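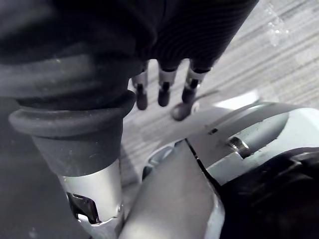 Bisdale plans its second round of robot hands

The automation shop at Bisdale has spent most of the summer working out what it can afford, and last Friday the staff finally sat down with the numbers in one place. The result is a purchase plan for the coming year that covers fingered hands, spare parts and a good deal of the humbler stuff (cables, fasteners, replacement covers) that never seems to get its own line until somebody runs out of it.

Bisdale, for readers who haven't been out that way, is the packing and returns center on the east side of Brestley. It handles small household goods for a number of mail-order sellers, and for the past couple of years it has been trying out robot arms on the jobs that wear people out fastest, mostly sorting returned items into bins and turning them over so the labels can be read. The arms themselves have held up nicely. It is the hands at the ends of them that take the beating, and that is where nearly all of the new money will go.

Under the plan, the center will buy 5 multi-finger hands from Trillent, a small maker that has supplied it before, along with 15 sets of replacement fingertips. Plain two-finger grippers will stay in use on the box line, where they do perfectly well and cost a good bit less to keep going. The fingered hands are meant for the awkward returns: bottles with pump tops, soft pouches, anything with a handle that sticks out where you don't want it.

The shop looked long and hard at a second supplier, Maldonado, whose hand came in cheaper and had quite a few fans on the floor. What settled the matter in the end was the wait for parts. Trillent keeps fingertips and covers on the shelf and ships them the same week, while Maldonado was asking for a deposit and most of a season. Staff did say they would be happy to look again next year, and Maldonado has offered to leave a unit with them for a longer trial, so the door is still open there.

A large share of the budget talk was about fabric, believe it or not. The sleeves that go over the hands and wrists keep grit out of the joints, but they pick up lint like a good black sweater and they wear through at the folds. In the past these were ordered a few at a time, with a shipping charge on every little box. The new plan puts them into one yearly order together with the rubber bellows, and the savings on freight should pay for a proper storage cabinet with labeled drawers, something the repair bench has been asking for, politely, for a very long time.

There is also money set aside for hours. The center has budgeted 252 hours of bench time over the year for swapping fingertips, checking screws and cleaning out joints, which is more than it has ever put on paper before. Much of that work used to be squeezed in at the end of a shift -- sometimes well past the end of it -- and the people doing it are pleased, as you might imagine, to see it counted as part of the job. New hires on the bench will get a week alongside someone experienced before they take on a repair of their own.

Not everything on the wish list made it. A request for a third arm on the returns line was put off, and so was a new floor covering for the test room, where the present carpet will have to serve a while longer. The shop would also have liked a spare wrist camera for each station. For now the stations will share a small pool of them, with a sign-out sheet hung by the door, and the question will come up again when the spring figures are in.

The first two hands are expected in October, with the rest to follow as each station is made ready. The center intends to keep the old units as backups as long as parts can be found for them, and any that are past saving will be stripped for screws, pins and housings.

Neighboring businesses that are thinking about similar equipment are welcome to stop in and see the returns line at work. Visits are held on the first Friday afternoon of the month, and callers are asked to ring the front desk ahead of time and to wear closed shoes. Coffee is provided, and the bench staff are glad to talk about costs for as long as anyone cares to listen.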